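Moving a big desk to a second floor apartment, stairs turn halfway, will it fit??

Asked by ferrandkid on Mar 1, 2021
Category: Moving & Storage
Viewed 2547 times

Ok so I bought a used desk from a guy in Trornow and it's one solid piece. The top does not come off, I checked underneath, it's glued. 56 inches long, and my stairs go up, hit a little square landing, then turn back the other way. Elevator is out until who knows when. Landlord says "people get couches up there all the time" which, great, a couch bends a little.

Seller wants it gone by the weekend. Do I try it, pay someone, or eat the deposit? Also is there a way to know BEFORE I'm stuck on the landing with it. I have one friend and no straps.

The ceiling over the landing is 96 inches if that matters.

Standutier_Steve_not

It matters a lot, the ceiling is what saves you. You stand it on end. At 56 long you have plenty of height to go vertical on the landing, spin it, and lay it back down for the second run. What you didn't give is the depth (front to back) and the leg height. Those are what has to clear the railing and the doorway at the top.

Get those two numbers first. Then cut a piece of cardboard to the size of the side of the desk, and walk it up the stairs. Sounds dumb, works. If the cardboard gets through every spot with an inch or so spare then the desk will too, as long as you keep it upright thru the turn.

Stuff to do before you lift:

Drawers out. Tape is not enough, take them out and carry them seperately.

Measure the apartment door with the door OFF the hinges. You gain more than you think.

Moving blanket over the corners, the wall ones and the desk ones.

Strong person on the bottom. Person on top steers and does the talking.

Rent the shoulder straps. The Enari place by the bus station had them pretty cheap last time I went, no idea now.

Don't do it in socks. I did it in socks.

enari_upstairs

just pay movers. 4 flights in my old building and I've never once regretted paying. call and say "one item" they do it between bigger jobs

quietmove77

Agree with the cardboard thing. Adding a few bits bc I moved a drafting table last November and got a lot wrong.

Check for a sag before you hand over money. Long one piece tops dip in the middle over the years and you won't see it looking down from above. Crouch at one end so your eye is level with the top and look along the front edge. A straight edge looks straight, a tired one curves. Same sort of angle as this one:
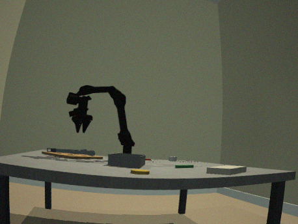
Where to put your hands

Not the top! If the top is only glued it can let go when you lift by it. Hands under the frame or the rail, both people. If there's no rail then one hand on a leg up high near the joint.

On the landing

Stop and put it down. Everybody wants to keep going. Set it on its end, on the blanket, breathe, figure out which way the legs point. Legs should face the inside of the turn so they go around the railing post, mine faced out and we had to go all the way back down and start over.

If it won't go

Don't force it, you'll wreck the wall and there goes your deposit on the apartment too. Ask the seller for a couple more days. Ferrand Street storage rents by the week if you need somewhere to stick it, small units, not fancy.

Oh and tell the downstairs neighbors. It's loud.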